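Section 4. Setting Up the Zorneo Pour-Over Carafe

Read this section through before you brew for the first time. Keep the carton until you have checked the glass for chips.

4.1 Choosing a surface

1. Pick a flat, level table. A plain wood or laminate top is fine. Do not use a tablecloth, as the base can slide on it.

2. Clear the area where you will pour. Small metal parts, cans and anything that rolls should be moved away from the glass. A can lying on its side can roll into the carafe if the table is bumped.

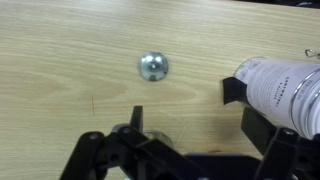 3. Wipe the table and let it dry.

4.2 Fitting the filter

1. Wash the carafe and the steel filter by hand with mild soap. Rinse both.

2. Stand the carafe on the table with a hand's width of space on the side you will pour from.

3. Lower the filter into the neck, narrow end first. The wide rim stays at the top. Press lightly until the dark band rests against the glass.

Caution: Do not twist the filter or force it down. The neck is the thinnest part of the glass.
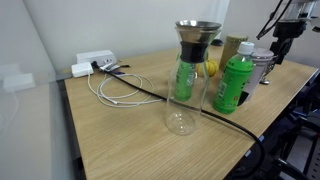 Fig. 4-2. Filter seated in the neck of the carafe.

4. Look at the rim from the side. If it leans, lift the filter out and seat it again.

Note: The filter is sold separately as part 2659. The Gamen filter from the older set does not fit this neck.

4.3 Other items on the table

1. Bottles, canisters and fruit can share the table, but leave room to lift the carafe straight up.

2. If there is a power strip on the table, keep it at the far end from the carafe. Coil any slack in charging cables and keep the loops out of your pouring path. 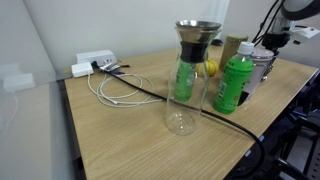
Do not fill the kettle over the table. Fill it at the sink and carry it back.

3. Pour slowly, in circles, and stop at 700 ml. Wait for the filter to drain before you lift it out by the rim.

Caution: The rim gets hot. Use a dry cloth.

4. Set the used filter on a saucer. For cleaning, go to Section 5.

Text by Pallavi Negi. Revised 2018-04-23.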